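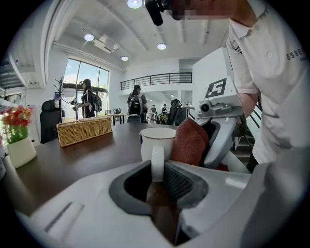
The office mug, also called the work mug or tea-point mug, is a drinking vessel kept at a place of employment. It differs from the domestic mug mainly in its legal position, which is unclear. Most are ceramic, with a single loop handle, and hold more than a teacup and less than their users would like.

Origins

Before the mug, tea at work commonly came in a cup and saucer, often from a trolley pushed by someone who knew everybody's business. As trolleys gave way to kettles, staff began bringing their own vessels from home. Saucers were the first casualty. The teaspoon survived, although in any given kitchen it is usually missing.

Ownership

A mug may be personal, communal or disputed. The personal mug is marked by a name, a joke or a football club, and using it without permission is a serious matter. Communal mugs tend to be plain and belong to the firm, which has forgotten buying them. Disputed mugs were left behind by former colleagues and pass to whoever has the nerve.

In her study Whose Is This?, Marichka Stetsiuk followed 148 mugs at the offices of Narnico, a stationery wholesaler, over one winter. By spring 58 had changed desks and 20 had vanished altogether. One came to light in September in the post room of Hondatine, a separate company on a different floor, holding pens.

Washing

Practice varies. Some users wash after every drink, some at the end of the day, and a stubborn minority hold that the brown lining improves the flavour. Stetsiuk records a supervisor who had rinsed his mug with cold water, and nothing else, for 30 years. Notices above the sink are traditional and have no known effect.

Regional names

At the Lis pottery the standard size was sold as a "half-shift" and the larger one as a "Fullis" — a pun the sales department defended for longer than it deserved.

See also: Biscuit tin; Kettle; Passive-aggressive note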